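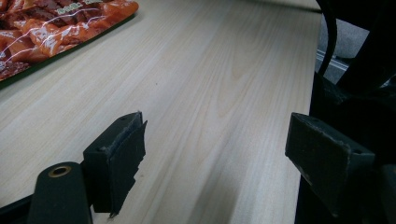

Finger pads are the line I always get wrong in the Grilterow budget, so this README starts with them. I price the grippers down to the screw and then put in one set of pads, as if they last forever. Look at the liner on the left one - torn edges, bits hanging off - while the right one is mostly intact. They don't wear evenly, so I now buy pads singly and keep 12 on the shelf.

What's in this folder

The parts list, my price notes and the sample recordings I used to work out how much kit we need for the Panska tasks (snack packets, pouches, small tubs). Prices are in dollars, before shipping.

Hand-held gripper, Fuson: 245 each
Pad and liner, Fuson: 3 each
Table frame and clips, Lui: 130
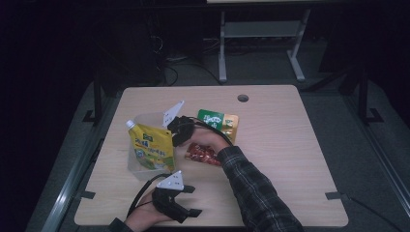

Two-handed setup, with a gripper and marker plate on each hand.

Grippers get bought in pairs, so please don't split an order to squeeze under a spending limit (I tried it, and the second one showed up in January!). Cables are still missing from the sheet. I'd like a spare for each hand, plus something to keep them off the tabletop, but I haven't found a price I trust yet.

Groceries go on their own line. I used to hide them under "misc" and got asked about it every single time.

If you change a price, change the date next to it too - the sheet won't do it for you.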